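Ticket: Start position rules for the two-tray sort, and when a reset counts as a reset
October, posted by Arif Ranasinghe

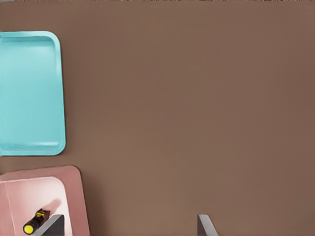 Cerkier: I'd like to question the rule before we get into the log, if that's all right. Section 4 says an episode may begin only when the fingers are open and clear of every object. It doesn't say how clear. Two of us read it last night and came away with different answers, and I suspect that is half of your trouble.

Arif Ranasinghe: Thank you, that's a fair point and I'm glad you raised it first. Let me lay out the whole thing for anyone joining from the Hosent side, and please forgive the length. I have been at this since before breakfast.

The task is the simulated tray sort in Skendale. The flashlight starts in the pink tray and should finish in the turquoise one, which has to be empty at the start. Our house rules ask for three things before the recorder is allowed to run: gripper open, no finger touching anything, and the destination tray clear. The checker reads those from the simulator state and stamps the episode as valid or not.

Out of 19 episodes in the last batch, the checker refused 7. I went through the refused ones by hand, and to my eye the starting state was perfectly good in every one of them. Open fingers, flashlight lying in its tray, nothing in the turquoise tray. The stamp on all of them read "contact at start."

What I tried, in order:

9:10 a.m. Re-ran the checker on the same saved states. Same 7 refused, so at least it is consistent with itself.

9:40 a.m. Turned the contact margin down from 6 mm to 4 mm. Four of the refused episodes passed and three didn't. I put the margin back right after, because I don't think any of us should be changing a safety number to make a batch look better, and I would hate for that to slip into the shared config under my name.

10:25 a.m. Moved the start pose up and away from the pink tray on a copy of the scene. All of the refused episodes passed at the full 6 mm margin. That made me happy for a minute or so, and then I remembered that the operators were told to keep the old start pose so the new episodes would match the old ones.

11:05 a.m. Read the checker code properly, which I should have done with my first cup of coffee. It tests each finger against "every body in the scene," and that list includes the trays. The left finger starts low, over by the pink tray, and on the refused episodes the random offset brings it inside the margin of the rim. So the stamp says contact when what it has measured is nearness, and nearness to a tray at that. The flashlight never comes into it.

Cerkier: Then the checker is doing what the rule says, if you take "object" to include trays. I always did. You didn't, I gather?

Arif Ranasinghe: I did not, no! I took it to mean the thing being picked up. Reading it again, the wording supports you at least as well as it supports me, and I'm sorry for the muttering I did about the checker in the other thread.

Here is what I'd propose, and please pick holes in it:

1. Section 4 should say "any item or tray" in so many words, and give the margin right there in the sentence. At present you have to open the Amarasinghe appendix to find it.
2. The checker should use two stamps, one for real contact and one for being inside the margin. They call for different fixes and it took me a whole morning to tell them apart.
3. The start pose moves up for new batches. Old episodes keep their old stamps, and the pose version goes in the episode header so they can be separated later.
4. No one edits the margin locally, me included.

Cerkier: Agree on 1, 2 and 4. On 3, I would want a note to the operators before the pose changes. They line up their first move by habit, and you'll get a run of overshoots if it shifts under them without warning.

Arif Ranasinghe: Very good, I'll write the note this afternoon and hold the pose change until they've all had a chance to read it. The 7 episodes stay refused under the rule as it stands. I was tempted to wave them through, but they are outside the margin rule and the stamp was right to stop them, even if it used the wrong word.

Leaving this open until the new stamps are merged.

Status: open, waiting on checker change

Related tickets
Gripper reads closed after scene reload
Which tray counts as the destination when both are empty
Pose version missing from Skendale episode headers
Hosent import drops the refusal stamp

Last updated in October, 3:45 p.m.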